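Section 4: Folding and shelving on the Pleltesine three-tier shelf

Before you start
Clear all three tiers and set the shelf at the back of the table. Keep the basket in the left corner for pieces that are already folded. Books go to the side, away from the folding area.

4.1 Laying out

1. Take one piece at a time and lay it across the middle of the table.
2. Start with the largest piece.
3. Find the bunched end and pull it out to full length.
4. Smooth from the center toward the edges with a flat hand.

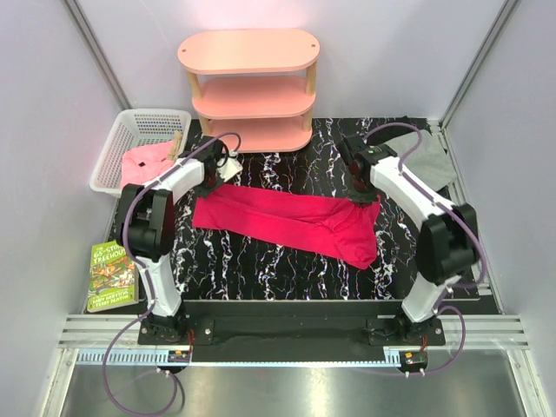
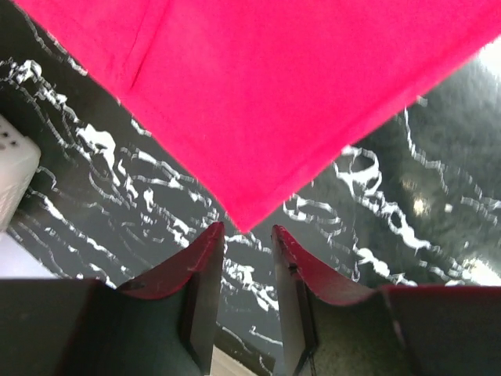 Page last changed: July – Badero edition, rev. 11

4.2 Folding

5. Pick up one corner and bring it to the opposite corner. Line up the edges before you press the crease.
6. Fold in half again – twice for long pieces such as pants.
7. Check the width against the shelf. A folded piece should not hang over the rounded ends.

Note: Thick, fuzzy fabrics spring back. Press the crease a second time before you lift the piece.

4.3 Shelving

8. Load the bottom tier first, then the middle, then the top.
9. Place heavy pieces with the fold facing out.
10. Leave small pieces in the basket.

Caution: Do not load any tier with more than 26 ounces. Do not lift the shelf by its top tier when it is loaded.

Caution: Let washed pieces dry fully before shelving. Damp cloth can mark the finish.

If the shelf rocks, tighten the posts as shown in Section 2. Replacement posts are sold under part number 1524 (Brakbridge and Ejigu stores only).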